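Vunley opens a shoe-cleaning and swap shop, and I'd love you to bring your clogs

June 29, 2019

I've been mending and selling shoes for 21 years, and the thing people bring me most sheepishly is the summer clog. You know the sort - light, full of holes, lives by the back door, gets hosed down twice a year if it's lucky. So I'm very pleased to say that my new shop, Vunley, is open on Benmoussa Lane, and clogs are as welcome as your best brogues!

Vunley is a cleaning bench and a swap rail under one roof. You bring in a pair you've stopped wearing, we clean it, check the straps and put it out, and you go home with something else in your size. If you'd rather keep your own, we'll just clean them and hand them back. A clean costs 3 pounds a pair and a swap is free.

I've had 168 pairs through the door in our trial weeks, which started in February, and a good many of those were white. White is lovely and white is merciless. Mud gets down into the ribs along the sides, sun cream sits in the little bobbles on the footbed, and the bit where the strap joins the shoe collects a grey line that a quick wipe won't shift. We go in with warm water, a drop of washing-up liquid and a soft brush, and then cotton buds for the holes (yes, every single one).
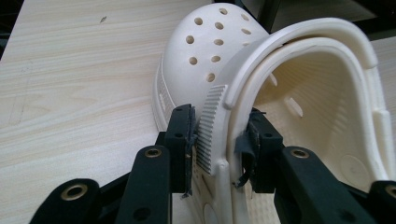

A white clog with ventilation holes in the toe and a ribbed heel strap.

Straps get a good look too. Gyu-bin Song runs the bench with me and she's very strict about them. She turns each one back and forth and gives it a tug, and if it flops she sets the pair aside for a new fixing. "People put up with a bad strap for years," she says. "They shuffle about and think it's their feet."

We clean children's pairs as well, and those go off the rail faster than anything else. Mirjam Holzer came in during the trial with three outgrown pairs and left with two the next size up, plus some garden clogs for herself. "I'd have shoved them all in a bag in the loft," she told me. "My youngest picked his own and wore them home."

There's room for 200 pairs on the rail and I'd like to see it full by the end of the summer. Please knock the worst of the mud off first, and tie or peg your pair together so they don't get parted. We can't take anything with a split sole, I'm afraid, and wellies will have to wait until I've put up more shelves.

Come and say hello, have a rummage, ask me about your stains!

Vunley, Benmoussa Lane, next door to the Rurnska bakery. Open mornings and early afternoons.

Press contact: Faustino Ochoa, owner. Ask for me at the counter.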